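Firavov green woven mat, used as a folding surface. Rated 4 out of 5 after 30 days. The weave is flat enough to square up a hem, and black-and-white checks show against the green.

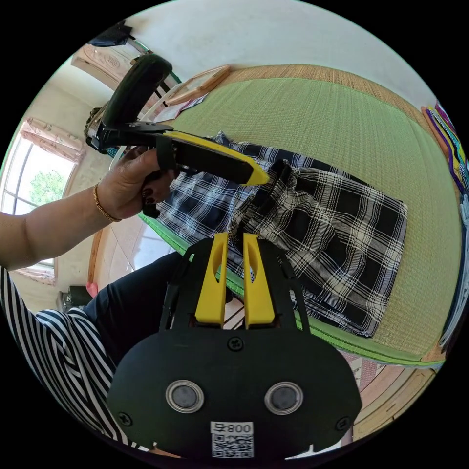 Coralie Bright found hers slid on a sheet until she tucked one end under.

Collars lie flat – bulky knits don't.
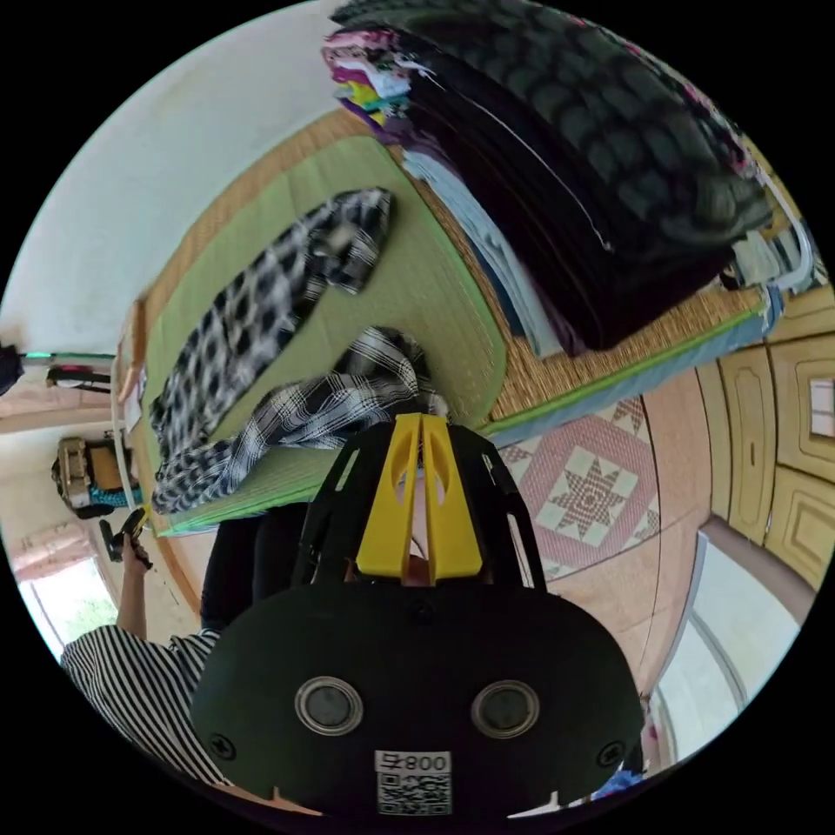 Does it mark pale cotton?
Mine hasn't left any colour.

The bright green border gives a straight line to fold plaid against.
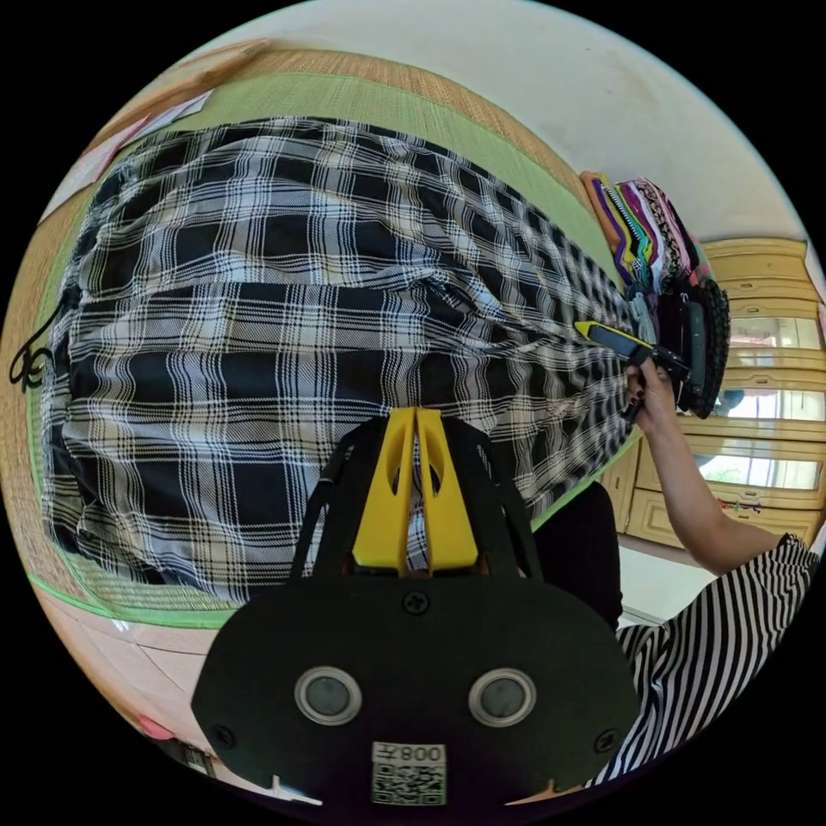 Flynn Henare

Shake it out weekly and store it rolled.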